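Zinash Sisay
Mar 31, 2026

OK, toy basket thread, you asked for it. I've been sorting the soft toys for the spare room and the fuzzy produce finally has a place to live. 1/

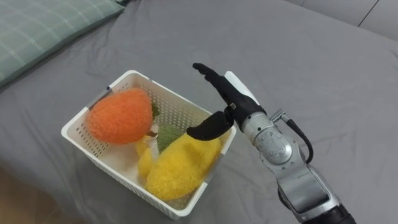

Fuzzy fruit and veg in the white basket, on the gray sheet.

The big orange one is everybody's favorite and I get it. It's all nubby loops and it has one little green leaf. My niece calls it the pumpkin, my nephew says it's an orange, and I stay out of it. 2/

Yellow one up front: mango or lemon? I've been saying mango since we moved to Wemville and I'm too old to change. Votes welcome, though I'm not promising to listen. 3/

A few people asked why this basket and not the fabric bins I used to have. Holes! Little holes all along the walls, so air gets through, and you can give the whole thing a wipe when somebody has been in it with jam hands. The fabric bins flopped over if you looked at them. 4/

I did the sorting on the bed because my back has opinions about the floor. Old sheet down first, dump everything on top, pick through it, then shake the sheet out off the porch. The amount of fluff, you guys. 5/

How I wash the fuzzy ones (this is just me, check your tags): cool water in the sink, a tiny squirt of dish soap, squeeze, don't wring. I wrung one once and it was never round again. Then a towel roll, and onto the rack overnight. 6/

If a loop pulls, please don't snip it! Poke it back through with a blunt needle or a crochet hook. I learned that from a lady at the Josbridge craft swap who fixed a carrot of mine in the time it took me to find my glasses. 7/

House rule that has sort of worked: food toys stay together, animals go in the other bin, and anything with a battery lives on the high shelf until I've had coffee. 8/

Next up is the play kitchen, which is missing a knob and most of its plates. I'm hoping to get to it in April. If you're near Negash and have spare toy plates, I will trade you plum jam. I have 6 jars left and I'm the only one here who eats it. 9/

Somebody already messaged to ask if the mango is for sale. It is not! But I'll ask at the next swap whether anyone makes them to order and post it under this one. 10/

Mango is winning so far, by the way. Thank you, sensible people.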